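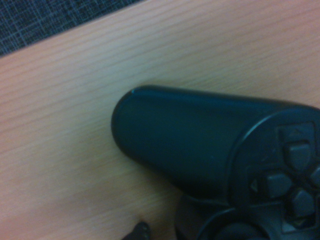

Figure 1. Game controller on a light wooden surface.

January – by Lucero Ccori and Gonzalo Llorente

4. Training and Staffing

Drone programs like to talk about airframes. Paperwork gets less attention, although it grounds more flights. We read 113 flight logs from two college programs, Odari and Grurnon, both of which train students to fly small unmanned aircraft over farmland. The logs contained 1,489 entries, and the most common remark in them was "see previous."

Odari gives each student a fixed instructor. Grurnon rotates them, a policy its handbook describes as "exposure to varied styles" – students had other names for it.
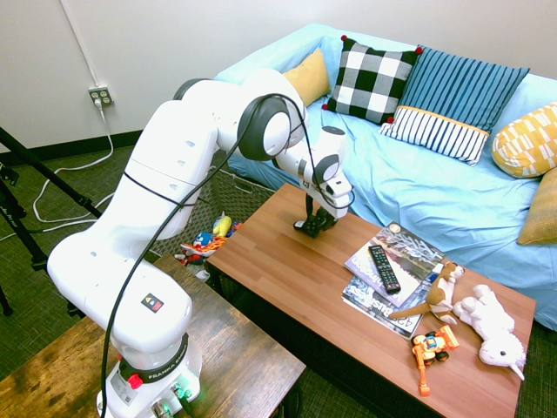
Figure 2. Robotic arm with its gripper just above a coffee table.

Rotation did little harm to landings. It did slow sign-offs, as each new instructor wished to see the crosswind drill again. One student performed it for 4 instructors before anyone signed the form, by which time he could have taught it.
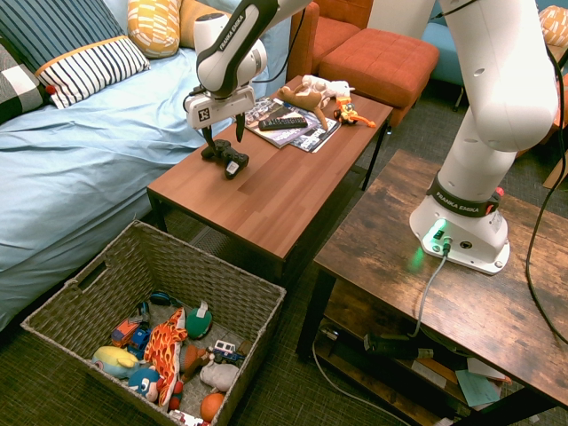

Figure 3. Gripper over a game controller; magazines and toys toward the far end of the table.

Both programs plan to move their logs to Sezer, a shared records system. We wish them well. Handwriting at Grurnon was legible in almost every entry made before lunch, and we would be sorry to lose that finding.

Comments

Nakach_pilot: I was at Grurnon. The crosswind thing is true.

T.R.: Did you correct for weather? Sunday flights there were always a mess.

hangar2: See previous.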